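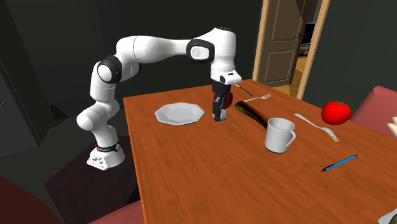

Rusitz Fellowship Opens Applications for Lay Chaplaincy Training

The Sotby Center for Congregational Life is now accepting applications for the next class of the Rusitz Fellowship in lay chaplaincy. The fellowship prepares members of congregations to visit hospitals, nursing homes and private homes under the supervision of ordained clergy. It is open to adults of any denomination who have the written support of their congregation's minister, priest or rabbi.

The incoming class will have 19 places. Fellows commit to one academic year of study, beginning with an orientation retreat in November at the Kyriakidis Conference House. Monthly seminars are held online in the evening. Each fellow is also assigned to a supervised placement near home and meets regularly with a mentor, who reads the fellow's written reflections and may sit in on visits with the consent of the patient or family.

Seminar topics include listening skills, confidentiality, prayer and silence at the bedside, grief in families, and the limits of the lay chaplain's role. Following comments from last year's fellows, two evenings have been added on visiting people with memory loss. These will be taught by the Rev. Océane Paquette, who served for many years as a hospital chaplain before joining the Center's teaching staff.

The Rev. Llinos Phillips continues as Director of the Fellowship. Salvador Macedo has been appointed Coordinator of Placements and will be the first point of contact for host sites. Mr. Macedo holds a master's degree in pastoral studies and previously directed adult education at a large urban parish. He succeeds Emrys Mathias, who retired this summer and will remain a mentor to two fellows in the coming year.

"Many of our applicants have been visiting the sick in their congregations for years," said Rev. Phillips. "The fellowship gives them time to study, and colleagues to whom they can bring the difficult visits."

Tuition is $900 and includes lodging and meals at the orientation retreat – travel is the responsibility of the fellow. Partial scholarships are available, and congregations are encouraged to share the cost where they are able. A request for aid has no bearing on admission.

A complete application consists of a personal statement, the letter of support from clergy, and 3 references, one of whom should be from outside the applicant's congregation. Materials must be received by Aug 15, 2026. Interviews will be conducted by video, and all applicants will be notified in writing.

Congregations and care facilities wishing to host a placement should write to Mr. Macedo in care of the Sotby Center office.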